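Ulline Test Kitchen, Arm Station Walk-Through, 2023-07-25
Skavthorpe site. Comments go to the shift lead, copy to Finder maintenance.

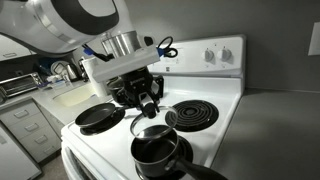
1. Stove and cookware
Lid grip on saucepan knob - OK. Lid hangs tilted when held, check the finger pads.
Saucepan handle - FIX. Points out toward the front right. Turn it in before start, people walk there.
Frying pan, rear burner - OK, handle points in.
Open coil on the right - keep clear. No towels, no lids parked on it.

2. Arm and cables
Black cable loop, right end of bracket - WATCH. Hangs over the cooktop side, needs a clip. Asked for this in March.
Thin cable, left end - OK.
Blue connectors - hand tight, recheck every 24 hours of run time.
E-stop - OK. Pressed it twice, stopped both times.

3. Floor and people
Tape line is 17 inches out from the stove. Not enough, folks lean over it to get to the sink. Move it.
Burns logged since arm went in: none. Strained wrists down too, the big batches used to be all hand stirred.
But cooks say they stand and wait alot now. One person watching 108 lid cycles a shift gets sleepy. Rotate every hour, put it on the board.
Two cooks still not signed off on the Ritchie reset steps. They shouldnt be alone on station untill they are.

4. Paperwork
Cycle counter past 700, grease due.
Old hand-stir job sheet still posted, take it down.

Result: pass with fixes. Handle and tape line before next shift, cable clip this week.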